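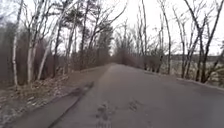

Nalton Community Help > Getting Around > Walking and Running

First winter of running, how do I not quit by January?

Posted by Seul-gi Bang

Hi all! I started running in September and I'm hooked, which is a sentence I never thought I'd type. I go before work, out the door at 6:15, and I can do 30 minutes without stopping now. But the mornings are getting grim and my sister Kyung-hwa says everyone packs it in come December. I really don't want to! What do you wear on your hands and ears? Do I need special shoes? The fellow at Skadura tried to steer me toward a treadmill for $1,299 and I nearly fell over. I'd much rather be outside if I can manage it.

Damir Omerović

Oh, you're in for a treat, winter is my favourite season to run and I will bore anyone who stands still long enough about it. Dress as if it's ten degrees warmer than it is. You should feel a bit chilly standing on your front step, and by the second corner you'll be glad you left the big jacket on its hook. I wear a thin wool top, a windbreaker over it, tights, and mitts instead of gloves (your fingers keep each other warm, it makes a huge difference!). A stretchy headband does the ears. Mine is a Bralden one from years ago and it's gone a very odd colour in the wash but I love it.
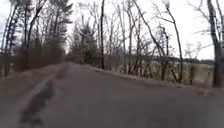

For shoes, your regular ones are fine on bare pavement. Once there's packed snow I put on the pull-on rubber cleats, and when there's glare ice I stay home and do stairs. Shorten your stride and keep your feet under you. Please get a light for 6:15 as well, a clip-on one is plenty, plus something reflective on your ankles where it moves.

The other thing is to let yourself slow down. My winter pace is embarrassing next to my summer one and every spring it comes back on its own. Put your clothes on the radiator the night before. Warm socks at six in the morning, you'll see!

Ha-neul Do

get wool socks. cotton is awful

Mal-soon Yoo

Agree with Damir on nearly everything, except I'm a gloves person, because I can't work my keys in mitts. I took up running at 58 and this will be my seventh winter. What got me through the first one was a paper calendar on the fridge with a big red X for each run, even the short ones. If I only made it around the block, it still got an X. I also warm up indoors now, marching on the spot while the kettle boils, and my knees are much happier for it.

Don't forget to drink water, you still sweat under all those layers. And come out with the Baek Street group if you'd like company! We meet at 7 by the library doors, all speeds, and there's usually banana bread afterward.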